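Screening License for a Short Film at a Community Retrospective

Asked by Glykeria Andreadis
Jun 14, 2024

Our cultural association is preparing a small retrospective of the director Stefanou, to be held in a hall with 199 seats. The program includes two features and the short film Vulik. The distributor, Warel, has issued a written license for both features. The short does not appear on the license or on the invoice, although it is included on the same disc as the second feature. Admission to the short would be free of charge, and it would be shown before the paid screening. Is a separate license required, and if so, to whom should the request be addressed?

Answer 1

A separate license is required unless the existing agreement names the short. The presence of a title on a disc does not convey the right to exhibit it in public, and free admission does not ordinarily alter this. In the situation described, admission is arguably not free in any case, as the audience will have purchased a ticket for the feature that follows.

The association should first write to Warel and ask whether it holds theatrical or non-theatrical rights to the short. Distributors frequently acquire shorts for home release only. If Warel does not hold the rights, the request should be directed to the production company listed in the closing credits.

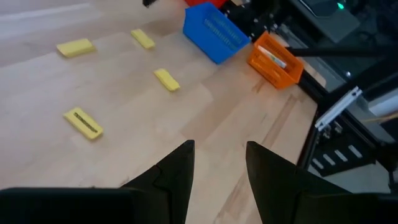

The letter of request should state the title, the date and place of the screening, the seating capacity, the ticket price for the full program, and the format in which the film will be shown. Requests that omit the capacity are commonly returned, as the fee is often calculated from it. Please allow five weeks for a reply. Confirmation should be obtained in writing before the title is printed in any brochure.

Kosmas Theodorakopoulos

Answer 2

We showed a short from a disc in February and there was no difficulty. I would simply ask the distributor by telephone.

Answer 3

With respect to the previous answer, a telephone conversation is not a sufficient record. Our film society was once assured verbally that a short was covered and subsequently received an invoice for $442 from a second rights holder. The matter was settled, but the amount exceeded what we had paid for the feature.

I would add one point to the first answer. If the short was produced by Pedix, please note that some of its older titles reverted to the directors, and the company may refer you to the director or the estate. It is also advisable to ask whether a theatrical file is available. Discs intended for home use may have incorrect subtitles or a reduced sound mix, and a rights holder may make the supply of a proper copy a condition of the license.

Related questions

Who pays return shipping on a loaned film print?
Program notes: permission to reprint a published interview
Live piano accompaniment for silent films and music licensing
Is a club screening for members a public performance?
Subtitles prepared by the exhibitor: approval and credit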